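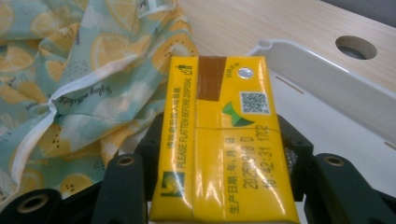 Small cinemas should publish their projection formats

The Plullavon in Clodstead has 318 seats and shows 13 films a month in its autumn season. Its printed programme gives the running time, certificate and language of each. It does not say whether a title will be shown from film or from a digital file.

For repertory work this is a serious gap. A restoration and a worn print of the same title differ in grain, contrast and sometimes length. The Trastorside programme has listed format and aspect ratio since September, on one extra line per entry. The Plullavon should copy it.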